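February 17, 2024

Saturday, and I came to the lab kitchen anyway.

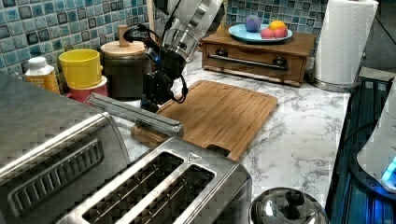 The arm over the counter, gripper above the cutting board.

I want to write down the result while it is fresh, so that I don't make it more beautiful later. All week I was comparing two ways of choosing the training demonstrations for the drawer and fruit tasks. The first way uses everything we recorded since August, 700 demonstrations. The second uses only 298, the ones which our filter keeps. The filter is the small program I call Nornent in my folders, and it throws away a demonstration when the hand of the operator hesitates too long before contact.

I expected the small set to be a little worse and much cheaper to train. It was better. With the full set the policy completed 666 trials out of the 900 we planned, which is 74 percent. With the small set I am still running the last block, so I don't write a number. But even if every remaining trial fails, it will stay ahead. I checked this sum three times, and then Biljana Mladenović checked it by phone with a pencil, because she doesn't trust my sums on weekends.

She has one objection and I think it is a good one. Maybe the filter does not remove bad demonstrations, maybe it only removes one operator. In the early recordings, which we did with the Tedum controller, everybody was slow. If most of the slow ones come from those days, then my result is about the controller and has nothing to do with hesitation. I must split the set by date before I say anything in the Tuesday meeting. I am a little ashamed that I did not think of it myself.

The full set has also the habit that annoys me since autumn. The arm goes down over the board, stops in the air, waits, and goes up again as if it forgot the purpose. I believe it learned this from us. When I look at my own old recordings I see the same stop, every time before I close the fingers. It is strange to recognize my own nervousness in a machine.

The plate on top of the cabinet is the harder target. The handle of the drawer is wide and black and the policy finds it easily, but two red fruits close together confuse it, and it often aims between them. Spahić's paper reports the same problem with objects that touch, so at least I am in company.

For Monday: split by date, ask for the Funcombe logs again, write the filter threshold in the notebook and not only in the code. Also buy bread. I wrote this on my hand and already washed it off.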